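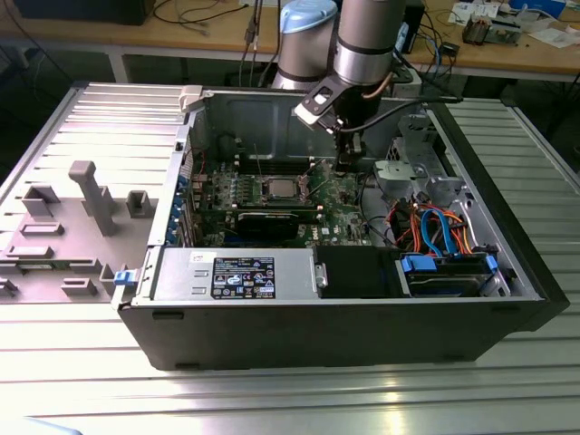

Jul 16, 2020

Bench notes, desktop refurb, tower 106

Started on the Dell tower from the Omano batch. Same job as the earlier ones: open, inspect, clean, new paste, reseat, test, close. Writing this one out in more detail because the procedure sheet is out of date and I want to replace it by September.

Opening. Power cord off, front button held in for a few seconds, then the case on its side with the open side up. Side panel removed and put down to the left of the case with the inner face up. Keep it that way round. The liner has the tall gray post standing up from it, and with the panel face down the whole thing rocks on the post and the painted side gets scratched on the slats. Two panels in the last batch went back with marks, both from this.

Table. The slotted aluminum top is good for holding things square and bad for screws. Anything small that drops will find a groove. Magnetic dish goes on the right-hand end, away from the drives. If a screw does go down a groove, slide it out along the slat with a plastic spudger. Do not go after it with a steel pick, we have enough scratches in the top already. The glare off the slats is also a nuisance when reading small print; for the rating label on the power supply I use the hand lamp from a low angle and it reads fine.

Inspection before touching anything:

Board – no swollen capacitors, no discoloration near the processor socket. Checked with the loupe, then again with the lamp moved to the other side.
Memory – all modules seated, latches closed.
Graphics card – seated level. Slight sag at the free end, under a millimeter, left alone.
Slot covers – all present, blue tabs intact. One tab was stiff and needed a push with the thumb. Do not lever these with a screwdriver, they snap at the root.
Power supply – no rattle when the case is tilted, fan turns freely by hand.
Duct – no cracks. Dust packed along the lower lip.

Cleaning. Vacuum with the brush head first, low setting, then air in short bursts with the fan blades held still. The Wisen blower is much better than cans for this but it has to be started pointing away from the case, as it spits whatever was sitting in the nozzle. Most of the dust was in the cooler shroud of the graphics card and behind the front intake. Took the card out to get at it properly. Edge contacts wiped with isopropyl on a lint-free pad and left to dry before refitting.

Processor. Old paste was dry and came off as flakes at the corners. Two passes with isopropyl, one dry wipe. Lokine paste, a small dot in the center, no spreading. Checked the retention frame for play and found none. Fan header back on before the cables were dressed, which is the wrong way to learn that the lead is short. It has to run along the edge of the board and not over the memory.

Drive cage. The gray bracket was slightly out of true at one mounting tab. Pushed back by hand against the edge of the table with a cloth in between. Drive slides in now without scraping. Someone has probably forced a drive in at an angle at some point. Worth looking for on the rest of the batch.

Test results, side panel still off:

First power-on: fans spin, no display. Power off, reseated the graphics card, which had not gone fully home at the bracket end. The retention clip clicks before the card is all the way in on this chassis, so the click is not proof of anything. Press on both ends and look along the edge.

Second power-on: display, full memory reported, date wrong. Replaced the coin cell, set the clock, restarted. Date held after ten minutes with the cord out.

Load run: 900 seconds on the Grasso test image, no errors. Fan speed peaked near 3000 rpm and dropped back within a minute of the load ending. Slight tick from the front fan at low speed only. Oiling it is not worth the time; if it gets worse, replace the fan.

Closing. Before the panel goes back on, check that no cable is standing proud where the post comes down. On an earlier unit a loose drive lead got pinched there and the panel would not latch. Bottom edge of the panel in first, then swing it closed. If it needs force, take it off and look again.

To do:

Order coin cells. 6 left in the drawer, and this batch is eating them.
Add the graphics card note and the post clearance to the procedure sheet.
Get a rubber mat cut to cover the left half of the table – would save the panels and catch the screws. Thin enough to roll up, since the clamps still need the grooves.
Ask whether Omano wants the bent cage tabs logged per unit or only at the end of the batch.

Tower 106 labeled as passed, with the fan tick written on the tag. Next one has a note on it saying it shuts down by itself, so start with the power supply and leave the paste until that is sorted.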